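Home Explore Notifications Messages Lists More

Yabsira Araya
2020-03-11

1/ Ok so I finally cleared out the spare room and now I have opinions about hanging on to old computers. Thread, sorry in advance!

2/ The big tower is the one I did all my freelance layout work on. I paid 455 dollars for it secondhand from Zedside and lugged it home on the bus (never again). It still boots. It also sounds like a hair dryer.

3/ My sister says recycle it. Araba Tetteh from my old job says strip it, sell the parts and keep the case for a cat bed. I don't have a cat, Araba.

4/ What I really wanted was my files off it. 2089 photos, a whole folder called "misc new NEW," and the novel I quit 16 pages in. Took me all evening with a drive that kept dropping out.

5/ Old thermal paste is such gross stuff, by the way. Gray-brown smears all over the top of the chip. Isopropyl and coffee filters, that's my whole method.

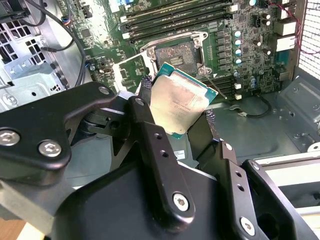 6/ Stuff I'm keeping
The RAM, the good power cable, and the Teltivik sticker sheet I was saving for something special (still saving it).

7/ Stuff that's going
Two dead mice, a scanner, and every single VGA cable. Wubshet takes drop-offs until June if you're local!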